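Setting up the Wevach two-arm bench kit and teaching it to put a cup on a rack

By Hortensia Pereyra
Filed under: Kits, Benchtop, Reviews you can follow along with

The Wevach comes in two boxes, one of which is mostly foam. Inside are two arms, two grippers, a camera with a post to hang it from, a power unit the weight of a small dog, and a booklet that covers unpacking in great depth and everything after that in a paragraph. I have had the kit on the bench since June. What follows is the set-up I wish the booklet had contained, with my opinions left in.

The job I chose is the one in the maker's own starter list: pick up a plastic cup, turn it the right way for draining, put it on a dish rack. I chose it because I dislike washing up, and it was some weeks before I noticed that the kit doesn't do the washing.

What you need

The kit itself, with both grippers.
A table that doesn't wobble. Mine wobbled.
A roll of brown paper, wide enough to cover most of the table.
Masking tape.
A dish rack, the wire sort.
Plastic cups. Not glass ones. I shall not be taking questions on this.
A computer with a decent graphics card and more free disk than you think.
An afternoon, followed by several more afternoons.

Step 1: Bolt the arms down

Clamp one arm on each side of the table, facing inward. The clamps supplied are good, better than the table deserves. Tighten them, run the warm-up routine, then tighten them again. The warm-up swings each arm through its full reach at a speed somebody at Wevach must have thought was gentle, so move your tea first.

Leave a gap of 56 centimetres between the two bases if you can. The booklet suggests more, but with more the arms can't both reach the middle, and a two-arm kit in which the arms never meet is just two kits.

Step 2: Hang the camera

The post goes at the back and the camera looks down. Do the height before the angle. If you do the angle first you will do it again, as I did, and then a third time when Teodor Lindqvist came round to help and leaned on the post.

Plug in the camera before you switch on the arms. The software finds things in the order they appear, and if the arms turn up first it sulks and shows you a black window. Restarting cures it. There is no message to tell you so.

Step 3: Cover the table

My table is white and shiny, and so was half of what I put on it. The software spent its first evening confusing a reflection of the ceiling light with a saucer. Brown paper fixed this in five minutes. Roll it out, smooth it flat with your forearm and tape the corners. It needn't reach every edge, and it needn't be neatly cut. Creases don't seem to matter. Change it when it gets marked enough to annoy you.

Barış Keskin, who runs the same kit on a bench at work, uses a grey cloth in place of paper and says it is quieter. He is right, but his cloth rucks up under the grippers and mine is a roll of paper that cost less than lunch.

Step 4: Calibrate

Run calibration from the menu and follow the prompts. Each arm in turn touches eight points and you confirm each one by pressing a key. The prompts are clear, and I have no jokes to make about this part. It took 8 minutes the first time and it has held ever since, apart from the leaning incident.

Step 5: Record your demonstrations

Now you guide the arms by hand through the job while the kit records. Press the pedal to start, do the thing, press it again to stop. Put the cup somewhere a little different each go. Sometimes stand it up, sometimes lay it on its side, sometimes have the mouth towards the right arm and sometimes not. If every cup starts in the same spot, you will have trained a very expensive machine to visit that spot.

Delete the bad ones as you go. I told myself I would do it at the end, and ended up with 534 recordings and a whole evening of watching my own mistakes from above. After the weeding I had 506, which is plenty for a single cup and a single rack.

Margit Skjelbred at the user group gave me the best advice I had from anyone, which was to slow down by half and pause before closing the gripper. My early recordings were brisk. The arms learned the briskness perfectly and the gripping not at all.

Step 6: Train it

Press Train and go away. On my machine it ran overnight. There is a progress bar, and it reaches the end well before the work does, so don't sit there looking at it.

Step 7: Let it try

Keep a hand near the stop button for the first few runs. Put the rack back where it was in the recordings, over on the left, and the cup out in the open on the right, then choose Run and the name of your task. I called mine "cup", and would now suggest something more specific, having since made "cup2" and "cupnew".

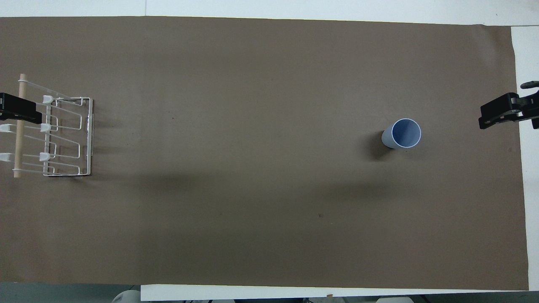
Start with the cup on its side. Standing cups are easier to grip, but a machine that can only manage standing cups will be helpless in any kitchen I've lived in. Give each run a full minute before you step in. The arms hesitate a good deal early on, and half of my interventions were me losing patience slightly before they did.

If the gripper closes on air, the trouble is nearly always height. Go back to the calibration page and raise the table value by a hair. If it grips and then lets go too early, record another batch in which you hold on longer over the rack. If it does nothing whatever, check the pedal. I had a foot on it.

Watch the shadows too. An arm under a single bright lamp throws a big soft one over the paper, and a set of recordings made in the morning may not care for the evening. Two weaker lamps did more for my results than any setting in the software.

Is it worth the money?

For a school, a club or a stubborn person with a spare table, yes. The arms are solid, the grippers have taken some knocks, and support answered my one email the same day (Birger Kristiansen, patient man, thank you). The booklet needs rewriting and the power unit needs a longer lead. Mine is on a stack of magazines.

I'd also like a way to rename a task once it has been made. I asked. It's on the list, apparently under "later".

Next month I'll try it with two cups, and I've asked for a quote on the softer finger pads. If your kit came with the pads already fitted, skip the height fix in Step 7 and recalibrate first, as they're a touch thicker than the standard ones.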